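Minutes of the July meeting, Trokville Craft and Mending Circle
Held in the back room at Salazar Hall, 7 p.m.
Minutes taken by Ingvar Hafstein

Opening

We got going a little after seven, once the kettle had been dealt with and everybody had found a chair that didn't rock. I welcomed the newer faces and said how glad we all are that the evening group and the morning group are finally meeting as one, which has been talked about for so long that I think some of us had stopped believing in it. Apologies were passed along from the Fundon members, who had a bridge closure to contend with and sent word that they agree with whatever we decide as long as it doesn't involve the stairs.

Minutes of the last meeting

Read out and accepted, with one correction. I had written that the felt scraps were to go to the Akum Street school, and it should have said the felt squares. The scraps are staying with us. I apologize to anyone who has been carrying scraps to the school.

Money

The balance stands at $798 after the hall rent and the new scissors. The spring sale did nicely for us, and the quilted potholders went before lunch, so there was a cheerful and fairly long conversation about making more of them and fewer of the tea cozies. It was agreed that the tea cozies already made should be brought back out for the winter sale and priced a bit lower, and that no one should take it personally.

Storage and sorting the supplies

This took up the largest part of the evening, and I'll try to set it down properly as several people asked me to.

For anyone who missed the last two gatherings, the hall has asked us to keep our things to the one tall cupboard and the shelf beside it, and to stop leaving cardboard boxes on the floor. That is a fair request. The boxes have served us well, but the bottoms go soft, the flaps never stay shut, and anything small works its way down into the corners and isn't seen again until somebody tips the whole thing out looking for a bobbin. We have been slowly moving over to plastic boxes with lids and handles, and most people who spoke tonight were in favor of carrying on with it.

There was a good deal of talk about which boxes to use. The ones with the colored lids and the yellow handles got the warmest reviews, mainly on account of the handle folding down flat, so that another box can be set on top without wobbling about. People also like being able to tell them apart from across the room. The green is larger than the pink, and it was suggested that the green be kept for fabric and batting, which are bulky but don't weigh much, and the pink for thread, buttons, zippers and the other small things that we're forever hunting for.

A question was raised about the latches. One member finds them stiff and has been opening them with the handle of a spoon, and she was gently asked to stop doing that before something snaps. The method that seems to suit most hands is to put the box down on the table, get the lid sitting square all the way round, and only then see to the latches, one end and then the other. If the lid is riding up at the front, press down along the front edge with both hands first.
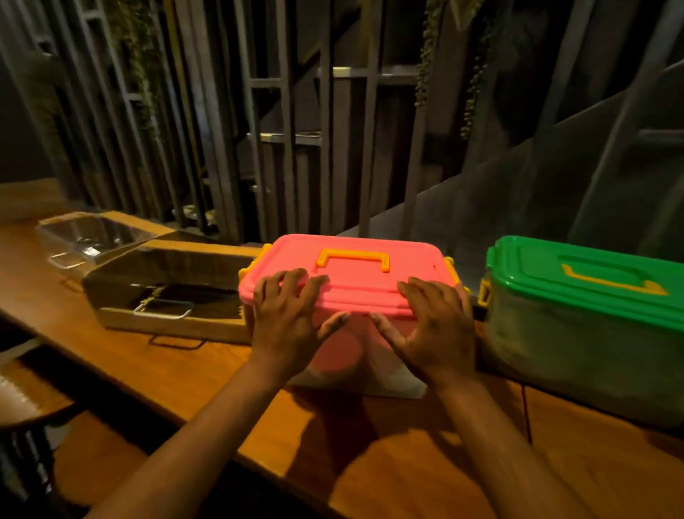 We then went on to labels. The sides of the boxes are cloudy, so you can tell there is something inside but you would be hard put to say what, and a few of us have already carried the wrong one all the way out to the tables. Paper labels were tried in the spring and fell off. Cloth tape with marker on it has held up better, and it was agreed to put a strip on one short side below the latch and another strip on the lid, clear of the handle. Please print in large letters. My own handwriting was mentioned here, kindly, and I have promised to leave the labeling to others.

On the matter of what to keep, we agreed the following after some back and forth:

Buttons stay, all of them, but sorted by size and not by color. I know this will disappoint those who spent a whole afternoon on the color sorting, and I want it in the minutes that it looked beautiful.

Patterns with pieces missing are to be offered around once and then recycled.

Yarn ends shorter than an arm's length go to the stuffing bag.

The remaining cardboard boxes are to be gone through at the table, one at a time, and flattened when they're empty. Please don't start a second box while the first is still half done. We did that in the spring and ended the night with everything out and nowhere to put the tea.

Wire handles, frames, hooks and other bits of metal that turn up in the bottom of a box should be set to one side until somebody has had a proper look at them. We threw out part of a yarn winder last year without knowing it, and I still think about that winder.

There was also a suggestion that we buy a label maker. It was put off until we see how the tape does through the damp months.

Buying more boxes

It was proposed that we buy 2 more of the large size, and this was agreed without any fuss. Whether to buy more of the small size took longer. Some felt we would only fill them, and others pointed out that we've filled everything we have ever owned, so the argument could be made against cupboards too. In the end we decided to finish emptying the cardboard first and look at it again afterward.

Use of the long table

The hall has kindly let us go on using the long wooden table for sorting as well as for sewing. They ask that we put a cloth down when using irons or glue and that boxes be lifted and not dragged across the top. Two of the old scratches are ours and we have owned up to them. If you are working alone and a box feels too heavy, take some out and make two trips. There's no prize for doing it in one.

The August workshop

Sign-ups for the zipper workshop have reached 27, which is wonderful and also more people than we have chairs at the tables. We discussed splitting it into an early and a late sitting, and that was the favored plan. Everybody on the list will be asked which they would like. Those who have their own machine are asked to bring it along with the foot pedal (this has gone wrong before). The group will supply zippers, practice fabric and pins, all of which ought by then to be in one labeled box and easy to lay hands on, if the sorting goes as we hope.

We had a short discussion about whether beginners should make a pouch or a cushion cover. The pouch won, partly for being small enough to finish in a single sitting and partly because the sample cushion that was passed around had its zipper in backward, to the great enjoyment of its maker.

Donated buttons

A very generous bag of buttons has come to us from a family clearing out a house in Fundon. The note with it says 500, and we are happy to take their word for it. Several are shell and there is a lovely set of carved ones that we might keep back for the raffle. A thank-you card went around the table and was signed by everyone, and I'll get it in the mail.

Any other business

The spare key to the cupboard is missing again. If it's in your sewing bag, please look, and then please look again in the side pocket.

A request was made for decaf. Agreed.

The lamp by the window needs a new bulb and the hall has been told. In the meantime, those doing fine handwork are welcome to the seats nearest the door, where the light is better, and the rest of us will try to leave them free.

Somebody asked if the group might do a visit to the weaving mill at Akum in the fall. There was plenty of interest, and I said I would find out about opening hours and whether they take groups. I have the number written down on the back of last month's agenda, which I need to find.

To be done before we next meet

Cloth tape and two good markers to be bought out of the supplies money.
Large boxes to be bought, same kind as the ones we have.
Workshop list to be split into the two sittings and everyone contacted.
Thank-you card to Fundon. (Me.)
Mill opening hours. (Also me.)
Cardboard boxes to be worked through at the table on any open evening, by whoever is there and has the patience.

The meeting closed at 8:45 p.m., though most of us stayed on a good while longer over the last of the lemon loaf. The next one is in August, same room, same time, and please bring a mug as we are short.

Trokville Craft and Mending Circle | Contact: leave a note at the Salazar Hall front desk | © Trokville Craft and Mending Circle | Back to top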